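The Kinberg method

December, by the author of this blog

I have been trying to buy a table for five months, which is longer than it took me to buy the flat it is meant to go in. 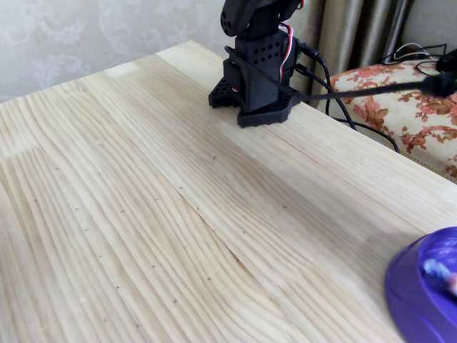 The trouble started when I decided I wanted something second-hand. New tables are dear, and the cheap ones from Kistano arrive in a box with a bag of screws and the wrong number of legs. Second-hand, I reasoned, somebody else has already had that argument. So I joined the local selling group and set a budget of £99, on the grounds that £100 sounded reckless.

There is a language to these listings and it took me a while to learn it. "Some wear" means a dog. "Collection only" means third floor, no lift. "Would suit upcycler" means it has been in a garden since the last Jubilee. "No time wasters" is written only by people who will waste your entire Saturday.

My first attempt was in Kinberg, which is 40 minutes away by bus if the bus is in the mood. The seller had measured her table in what I can only assume were optimistic inches. It would have sat two people, provided they were fond of each other and neither wanted a side plate. I said I'd think about it. She said there was a lot of interest. It is still listed, and has gone up by £5.

The second was described as oak. I am no expert, but oak doesn't usually peel. The man told me it was "oak in colour", and I found I rather admired him for it.

By the third I'd become the sort of person who carries a tape measure in a coat pocket and knocks on things. I don't know what I am listening for when I knock. I just nod afterwards – sellers seem to expect it.

Meanwhile I eat on the sofa with a tray, as I've done since July, and I have got quite good at soup. Friends ask when they're coming round for dinner. I tell them it depends how they feel about laps.

There's a drop-leaf one in Ikier that went up last night. Some wear. Collection only. I've messaged to ask if it's still available, and am waiting to hear about the dog.

Recent posts
The boiler has a new noise
Things I have carried home on a bus
In defence of the big light
Two weeks without a kettle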